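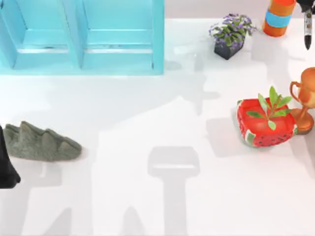
Fig. 4. Turquoise shelf unit with two compartments, laid on its back.

4. Painting and finishing the Hollari shelf unit

Please read the full section before you open the can. It is written for Itska water-based furniture paint. If you use another paint, follow the times on its label.

4.1 Preparing

1. Take everything off the shelf and remove the wall bracket. Keep the screws in the small bag.
2. Lay the unit on its back on a flat, clean surface.
3. Wash with mild soap and let it dry overnight.
4. Sand all faces lightly with 400 grit paper. Go along the grain.
5. Wipe away the dust with a dry cloth.

CAUTION: Wear a dust mask when sanding. Old paint may contain lead; test it first.

4.2 Surfaces with wood finish

Do not paint over oil or wax. Drop a little water on a hidden place. If the water stays in beads, the wax must be removed with Bosen cleaner before you continue. Rounded edges need a soft sanding pad, as a hard block makes flat spots there.
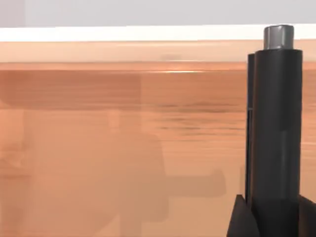 4.3 Applying the paint

1. Stir the paint slowly. Do not shake.
2. Paint the inside corners with the small brush, then the panels with the roller.
3. Wait until the first coat is dry to the touch, and apply the second coat. The room should be no colder than 19 degrees Celsius.
4. Let the unit rest for two days before you stand it up.

Note: Small scuffs on the ledges can be repaired later with a thin brush. Keep some paint in a closed jar for this.

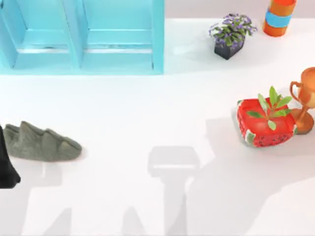

Fig. 5. Light blue shelf unit and potted plant with purple flowers.

4.4 Care

Clean with a damp cloth only. Put a saucer under flower pots, and wipe up spilled water at once.

Text of this section: Cheuk-hei Su. For replacement brackets, ask for Tse part 31.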